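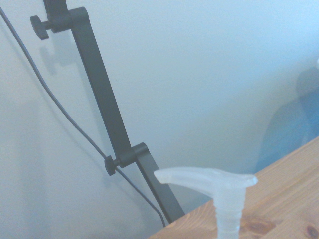 What should a small lab buy first, a better gripper or a better camera?

Most small labs should fix the camera first, and then leave the gripper alone until they can say exactly which grasps it loses.

I have held that view for a while, and I hold it more firmly after this fall. Starting in September, Carleen Partington and I compared two sets of fingers and three camera positions on the same arm, with the same bottle, on the same pine table. We ran 400 attempts. The fingers we call Runus are the narrow ones. The Vunow fingers are wider, with a softer pad, and they cost a good deal more. Everybody who walked by had an opinion on which would win, and nearly all the opinions were about the fingers.

The choice of bottle did more to the results than I had planned. I wanted a clear one with a pump on top. Clear plastic is hard for a depth camera, which tends to report the table behind the thing and miss the thing itself. A pump is hard for fingers. It sticks out to one side, it turns, and if the hand closes a little too high it grabs the nozzle and leaves the body to swing. People who sell grippers like to demonstrate them on boxes and tennis balls. I have no box problem. I have a bottle problem, and so does anyone who wants a robot to be of use in a kitchen, a bathroom or a pharmacy.
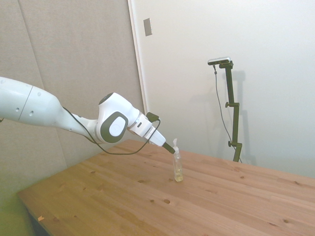 We scored each attempt in the dullest way we could think of. Either the bottle was lifted and held until the arm reached the set height, or it was a miss. No partial credit for a near thing. Carleen argued for a third category, a grasp that holds but ends up crooked, and I turned her down. I now think she had a point. A crooked grasp is fine if all you want is to move the bottle off the table, and useless if the next step is to set it down upright. Our numbers can't tell those two apart, and readers should keep that in mind.

For the first 300 attempts we swapped fingers and kept the stand camera where it was. The difference between Runus and Vunow was small enough that I would not spend money on it. The wide fingers did better when the bottle was standing. The narrow ones did better when it was lying down, where a wide pad meets the table before it gets under the curve of the plastic. If your bottles fall over, and ours do, the expensive fingers give back what they gained. 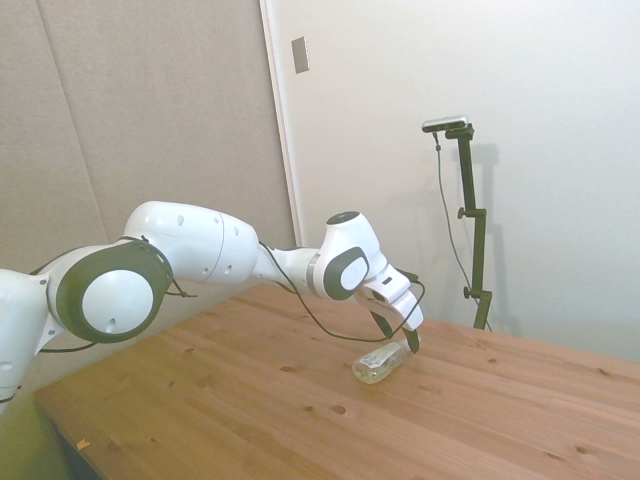

The bottle on its side, neck toward the fingers.

What separated a good run from a bad one was the view. Out of the misses we logged, 182 began with a wrong estimate of where the neck was. The hand then went exactly where it had been told to go. You can put any fingers you like on the end of an arm in that state and they will close on air with great accuracy. The arm was blamed, the fingers were blamed, and the controller got a share too, but the mistake had been made before anything moved.

So for the last part of the trial we left the fingers alone and changed the camera. We moved the stand lower, then added a small wrist camera. The wrist view is ugly. It is close and it loses most of the table. It also sees the neck from a short distance at the moment when that matters, and the Kingi controller could use it to correct the approach on the way down. The misses from bad neck estimates dropped to 47 over the rest of the session. I know the two stretches were not the same length, and I am not going to turn that into a percentage. The change was plain enough to the people standing there.

There is a fair argument on the other side. A colleague at Skunus, where they work mostly with small cartons, told me that a forgiving gripper lets you get away with a poor camera, and that this is cheaper in staff time than tuning a vision system. For cartons I believe it. A wide, soft hand will tidy up an error of a finger's width and nobody will notice. With a round, clear, top-heavy object the same error tips the thing over, and the softness of the pad has no say in it.

The other objection is cables. Every camera you add brings one, and a wrist cable needs slack to turn and will find something to catch on if you give it too much. We spent more hours on cable routing than on fingers – I would guess twice as many. That is a real cost and it belongs in the comparison. Vendors leave it out, and so do most of the papers I read. 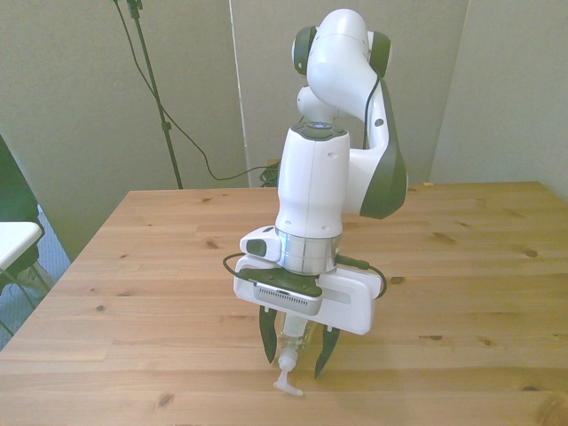
Clear bottle held nozzle down, close to the table.

I would still spend in the same order. Put the first money into a second view, near the hand. Put the next into a stand that stays where you clamp it, with knobs you can tighten without a tool. Run the fingers that came with the arm until you have a written list of the grasps they fail with a correct estimate in front of them. Our list is short. It has the lying bottle on it when the neck points away from the arm, and it has the pump when the nozzle is turned toward the palm. Carleen wants to try the Vunow pads cut down to half their width for the second one, and I have agreed to that, provided the camera stays where it is.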